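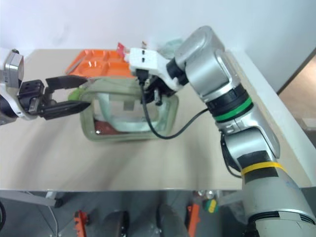 Visit Reports

Nakthorpe open day, October 24, 2020

The Nogueira paper mill opened two of its halls to visitors. Luana Rangel led the tour, starting at the pulper and ending at the reel. Stock enters the headbox at under one percent fiber – the rest is water, most of it drained on the wire and reused. The dryer section has 26 steam-heated cylinders. Felt changes are done every 90 days. Basis weight is checked at the reel by a scanning gauge, and the log sheets were open to read. The coating line was not on the route. Next open day: January.

Search this site Go

Contact | © Troltstead | Back to top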